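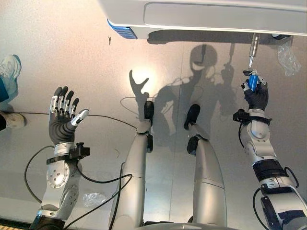

4.2 Grasp trials with the five-fingered hand

The Istik hand was compared with the Joubert hand on a small blue cylindrical part at the end of a metal rod. Each hand was given 30 attempts under the Mikel controller.

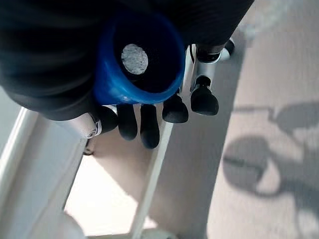

Contact quality was judged from the wrist view, as the head view is often blocked by the fingers. The operator had to bring the black rounded fingertips close to the rim of the blue part before closing - a step that took over 12 seconds in the slowest attempts. Shadows on the floor were ignored. 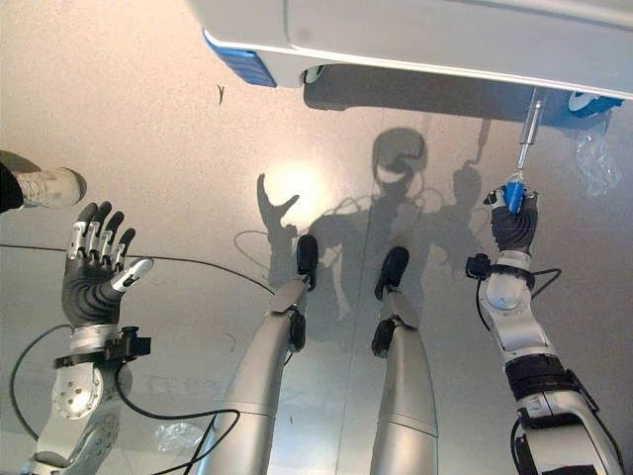 Figure 3. Head view of the right hand holding the blue part; the left hand is open.

The Joubert hand needed a second approach in 13 attempts. Most of these followed an error in wrist angle, and the controller

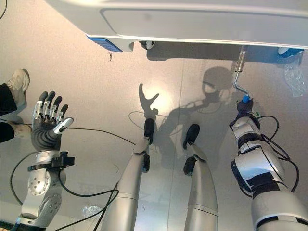 did not correct it once closing had begun. A slower closing speed was therefore set for both hands, and the remaining trials were run without further changes.

Contact: Zanele Sibiya, Kostgate | Back to top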